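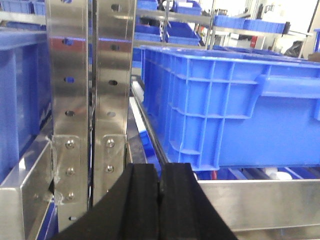

4. What people call a part when they don't know its name

The previous section dealt with the order books themselves, how they were kept and how the pages were transcribed. We now turn to the requests, and this is where the Fukiment material becomes a real pleasure to work with. Fukiment sold replacement parts by mail to households and small repair shops from its counter in Pramach. The run of letters we could read begins in 1984 and ends in 2000, when the firm moved to printed forms with a box for the part number. Before that change, a customer who wanted a part had to say in ordinary words what it was, and customers took to the task with great energy.

Most studies of naming begin with things that already have a name. A speaker is shown a cup or a bowl and we record which word comes out. The Fukiment writers were in a different position. They had something in the hand, often snapped, and the word for it was known only to the manufacturer. A piece of door trim might be listed in the catalog as "retainer, lower, outer" and reach the counter as "the rainbow bit," "the eyebrow," or in one much-loved case "the smile from under the lid (upside down)." All three letters were filled correctly, as far as we can tell from the clerk's marks.

We sorted the noun phrases by the strategy they used. Our labels are plain ones. A shape name compares the part to a figure or a letter of the alphabet: a hook, a half moon, a J. A body name borrows from people or animals: an ear, a rib, a tongue, an elbow. A job name says what the part does, or what the writer believes it does: the holder, the stopper, the thing that keeps the other thing from rattling. A place name says where it was found. Many requests mix these, and the mixtures turned out to be the most informative part of the collection, so we kept every label that applied and did not force a single choice.

4.1 Curves are harder than corners

Flat and square parts gave the writers little trouble. They were panels, plates, lids and covers, and the letters that ask for them are short. Curved parts are another matter entirely. The letters get longer, the comparisons pile up, and the writer very often picks up a pencil and traces the part on the back of the page. We had expected some difference, but the strength of it delighted us, and it shows in every part of the run.

Part of the difficulty is that a curve changes its name when it is turned. A segment of a ring laid on a table can be a hook from one side of the table and a hill from the other. The letter J is a good description only if reader and writer agree on which way is up, and upside-down letters appear in the orders again and again: a J on its head, a fallen C, a U that someone sat on. The writers knew perfectly well that this was a problem. One of them draws an arrow on the tracing and writes "this way to the ceiling," which is as clear an instruction as any in the modern catalogs we consulted.

Another difficulty is that English has few everyday words for how much of a circle is present. Half is easy. Less than half sends people to food. We found slices, rinds, crusts, orange segments and the heel of a loaf. Rind is a lovely choice, by the way: it gives the bend and the thinness at once, and it tells the clerk that the middle is missing. A draftsman would need a radius, an angle and a thickness to say the same, and the customer has done it in four letters.

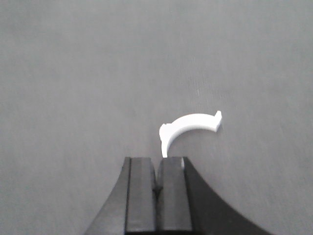 Perla Cortés
Senior researcher in everyday language, Varela Institute

4.2 The order of the words

Once a writer has settled on a main noun, what comes next? We looked at the position of color, material, size and detail in each phrase. Color came early and was used generously, even where it could not help. White is the best example. A great many household parts of the period were white, so the word narrows the search hardly at all, and still it is nearly always present. We suspect that it works as a kind of greeting. It tells the reader that the writer is looking at the object right now and is being careful.

Material is named less often and less confidently. "Plastic" is common and anything finer is rare. Writers who try to be more exact tend to do it by sound or feel: the clicky kind, the sort that goes chalky, the bendy one and not the one that cracks. The clerks evidently found these useful, as they underlined them.

Size deserves a longer treatment than we can give it in this section. Rulers are mentioned, but so are thumbs, matchboxes and the width of a teaspoon. A comparison to a hand was usually good enough for the clerk to choose between neighboring sizes of the same part. Where a ruler had been used, the number often came without a statement of where it was measured from, and on a curved part this matters a great deal! The straight distance between the two ends and the distance along the bend can be far apart. Letters that gave a number alone were sent back with a question more often than letters that gave a thumb.

Detail comes last. By detail we mean the holes, slots, pins and tabs that let one part fasten to another. These are exactly the features a modern parts list would put first, and in terms of identification they carry the most weight. Yet the customers leave them to the end of the sentence and sometimes to a postscript. "P.S. it has a hole." Our reading is that people describe the whole outline before they will consider anything cut into it, much as they would describe a face before a freckle. The clerks read in the opposite direction. Their pencil ticks sit beside the postscripts, and in the margins we find "hole?" written over and over where the customer had left it out.

To see why the ticks fall where they do, consider a plain strip of the general kind shown in Figure 2. The outline alone would answer to strip, arc, eyebrow or rind, and any of those could lead to several drawers. Add that the end flattens into a tab, and most of the drawers can be closed again. Add the hole, and the clerk is probably already walking to the shelf.

4.3 Two readers, one letter

The collection allows one more comparison, and it is the one we are happiest with. For part of the run the counter was staffed by 2 clerks who opened the mail independently and entered their guesses in separate columns before pulling anything from stock. Their columns agree most often on requests that join a shape name to a job name, as in "the hook that holds the hose." They agree least on job names standing alone. A stopper may stop water, a door, a draft or a noise, and each clerk seems to have had a favorite.

Body names did far better than we predicted. "Ear" was understood almost without fail as something small, rounded, sticking out from a larger piece and likely to be one of a pair. That is a rich amount of structure to pack into one short noun, and it brings its own hint about fastening, for ears are attached at one side. "Elbow" was just as steady. "Tongue" split the clerks, one taking it as flat and the other as flexible, and their disagreement runs on through the columns for months with neither giving way. The last entry on the matter, made one November, reads only "tongue again."

We also checked the requests against the Draradeck word list, which groups English nouns by the shapes speakers accept for them. The match was good for straight-edged items and poor for bent ones, in line with what the letters led us to expect. Several of the most successful words in the orders, rind and eyebrow among them, are not listed as shape words at all. We would like to see them added.

Figure 2. White curved plastic strip ending in a flattened tab with a small round hole near its tip, resting on a dark gray conveyor belt. Outline, tab and hole correspond to the early, middle and late positions in the requests discussed in 4.2.

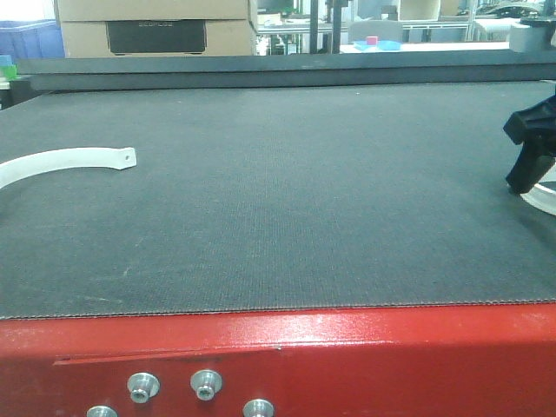
4.4 Limits of the letters

Everything above rests on people who wrote in. Customers who gave up, or who carried the broken piece to the counter and put it down in front of the clerk, left no words for us to study. It is likely that the hardest parts to describe are missing for that very reason. The tracings raise a related worry - a writer who has drawn the outline may feel free to say less about it - and we therefore marked every letter with a drawing and ran the comparisons again without them. The order of color, outline and detail stayed the same. The length of the phrases did not, and the undrawn curves are described at greater length than anything else in the collection.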